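Subject: Re: Zuvham hand grippers – worth the money?

On Feb 22, 2025, Bainbridge wrote:

> Has anyone on the list used the Zuvham hand-held gripper kit for small objects? Jekwood offers us the rental plan, 25 a month per set, but I worry about thin things. Our last kit could not pick up a coin.
>
> Bainbridge

Hello,

We have had the kit since July and made about 400 recordings with it, so I can answer a part of this.

The blue pads are the best part. They have a texture, and beads and cords stay in them quite well. A bangle lying flat is harder – you must come from the side with one pad low, and new people need a day to learn it. The linkages are still tight. I changed one pivot pin, and the spare came from Jekwood in a small bag without any instructions.

What I like less is the manual (28 pages, and calibration is only on the last one) and the weight after an hour of work. The rental plan is fair if you need the kit for one season. For longer I would buy.

My task at the moment is sorting jewellery into a cardboard box, with a ring light on the bed.
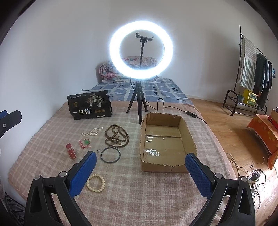

Kacper Mazurek

PS. Please ask Jekwood if spare pads are included in your price. In ours they were not, and I had to order them separately from Branitia.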